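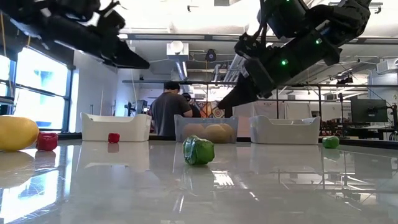

Two-arm sorting cell for produce: what happens to the packers?

Home | Topics | Workplace | Ask | Log in

Elias Dabbas
Our manager wants a pair of arms like these to put peppers, squash and melons into bins. The Akton rep says it frees people up for "better tasks" and nobody loses hours. I've packed here long enough to doubt that. Has anyone worked next to one? What did your day look like after?

Yimyam
We got 2 arms in August. Great if the produce is all one size. Ours isn't, so I now spend the shift feeding bins and clearing stops. Same pay, more standing still, and I can't chat with the line anymore. The rep's figure was 3391 pieces a shift. I never saw it, and when I asked whether that included stops he changed the subject. Get the "better tasks" in writing, with job titles and hours. Also ask who gets blamed for bruised fruit. Here it was us.

Decha Saithong
Depends on the site. At Fulum they kept everyone on but stopped replacing people who quit, so after a while there were 67 of us doing what about 100 used to do. The arms did a small part of that. Ask for a trial on your own mixed crates, a squash next to a small pepper, and have a packer keep the log.

Jitumton
same at my place, good luck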